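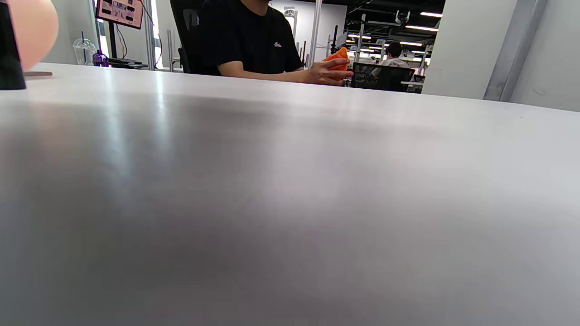
The light gray top after one month in our office.

Review of the Carelum table, light gray, matte top
07/06/2024

I bought this table for our small office because the old one was too narrow for two people to work face to face. I compared it with the Althorpe, which has almost the same size but a glossy top, and I decided for the matte one. I am satisfied with this decision, with a few remarks.

First the surface. It is smooth and pleasant under the arms, also in a short-sleeved shirt. We have big windows, and on the glossy table in my previous job I could not read a paper in the afternoon without moving my chair. The Carelum still reflects the ceiling lights a little at the far side, you can see it as a whiter area, but it does not disturb me. Pencil marks go away with a damp cloth. Coffee also, if you do not wait until the next day – I waited once, and a pale ring stayed for 4 days before I got it out with dish soap.

The assembly took me one evening. The instructions have only drawings, and drawing 2 shows the long screws on the wrong side. I wrote to the seller, Jafri, and they answered the same day with a corrected page. The packet of screws had the number 606 on it, but in the instructions this number does not exist, so I had to compare the lengths by eye.

What I like less is the edge. It is quite straight and hard, and when I rest my forearm on it for a long time I feel it. A slightly rounded edge would be better for this price. The top is also heavy. Please ask a second person to help you turn it over, I tried alone and scratched the floor.

Delivery can take up to 30 days, mine came earlier. I will order the same table for the other room in July, but with the longer legs.

Four stars from five.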